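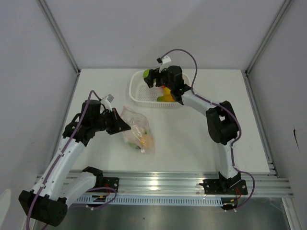

Two arms on the rail above a white tabletop.

Home Files Codebook Changes Licence Contact

Vurnix Grocery Price Record

Last updated: June 20, 2018

Vurnix is a set of shelf prices for everyday groceries sold in the town of Clilberg and the farming districts next to it. It was put together to answer a fairly narrow question: how much more does a household pay for the same basket when the closest store is a small one? The files have since been used for other things, mainly seasonal produce prices, and this README tries to cover both uses.

Release 2 replaces the first release completely. Please don't mix the two. The store codes were reassigned and a join across releases will run without an error and give you wrong answers.

What's in it

The record covers 19 stores and 209 items. An item is a product description at a fixed level of detail, such as "carrots, loose, per kilogram" or "rolled oats, store brand, large bag". Brand is recorded only where a store carries more than one in the same size. Of the full item list, 191 have a price in every collection month. The rest have gaps, most often because the item is seasonal or because the smaller stores stop carrying it over the winter.

Files

prices.csv – one row per item, store and month. This is the file most people want.
stores.csv – store code, size class, district, and whether the store has a fuel pump.
items.csv – item code, plain-language name, unit, and food group.
notes.csv – free text from the collectors, keyed to a price row. Spelling has been left alone.
basket.csv – the standard basket, with the monthly quantity of each item.

All files are UTF-8 with a header row. Decimal points, no thousands separators. Missing prices are blank. A zero is a real zero and means the item was given away with another purchase, a thing the Bagheri stores do with herbs and day-old bread.

How prices were collected

Collectors walked each store with a printed list in aisle order and wrote down the shelf price, then the price per unit if the label gave one. Prices are before tax and before any loyalty card. Where a sale tag was up, both the regular and sale price were taken down and the sale price went into its own column.

Loose produce was the slowest part of the job. Some stores price peppers by weight and some by the piece, and a few switch between the two depending on the season. For items sold by the piece, collectors weighed several on the store scale and noted the average. For bagged produce, the printed weight was used where there was one. Where there wasn't, the full bag was weighed and the figure marked with a W in the flag column.
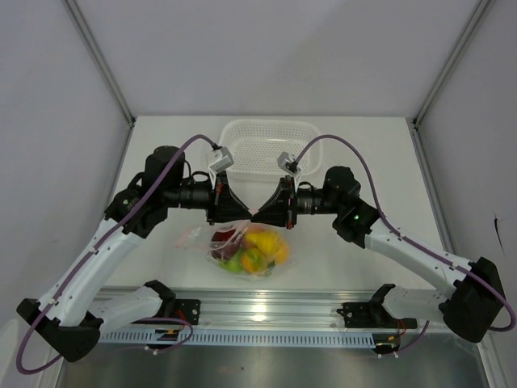
The W flag matters if you are comparing bagged and loose prices, since the weight includes the bag itself. On potatoes it makes no difference worth worrying about. On salad greens it can, and we suggest dropping the flagged rows for anything leafy.

Mixed bags are left out entirely. A soup mix or stir-fry mix can't be matched from one store to the next, and an attempt to split them by ingredient in the first release was abandoned.

Item codes

Codes follow the Idex list, which sorts food first by group and then by how it is kept: fresh, frozen, dry, or canned. The letter at the front of each code is the group and the second letter is the storage type. Frozen peas are therefore under vegetables with an F, and dried peas are under vegetables with a D. Split peas gave us some trouble. They are under D as well, with a note.

Household items (dish soap, paper towel, garbage bags) sit under a separate letter, H, with no storage type. They aren't part of the standard basket. Diapers were added in January and have no earlier values.

Package sizes

Manufacturers change sizes without changing names, so the size column should be read every time and not assumed from the item name. When a size changed by a small amount, the item kept its code and the row was flagged with an S. When it changed enough that a shopper would notice, a new code was opened and the old one closed. That line is a judgment call. Both codes are listed side by side in items.csv under "succeeds" and "succeeded by" so that you can draw the line elsewhere if you prefer.

Resealable packaging is recorded as yes or no for dry goods, cheese and frozen fruit. It was collected at the request of people working on household food waste. The column is complete for the larger stores and patchy for the rest.

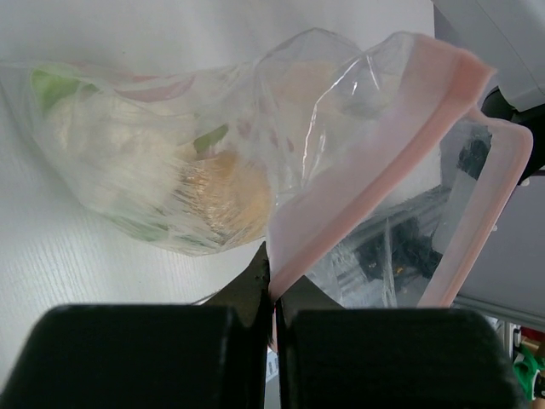 Known problems

- One store in the east district closed for renovations and its prices for that stretch are blank. It reopened with a smaller produce section.
- Milk prices at the two Bagheri locations were entered per litre for part of the first winter and per jug after that. They have been converted, but the original entries are kept in notes.csv.
- Eggs are recorded by the dozen. Stores that sell only flats have a converted price and a C flag.
- Farm-gate stands and the Clilberg fall market are not covered. For tomatoes and corn in late summer, this means the record overstates what many people in the area pay.
- The fuel pump column hasn't been checked since the first release.

Suggested use

For basket costs, start with basket.csv and carry the last known price forward by no more than one month. For seasonal work, use the regular price column and leave the sale prices out, then run it again with them in. The gap between the two runs is wide for berries and close to nothing for root vegetables.

Licence

Free to copy and adapt with credit to the Vurnix Grocery Price Record. Store names other than Bagheri have been replaced with codes and should stay that way in anything you publish. Corrections can be sent through the Contact page – please include the item code and the month.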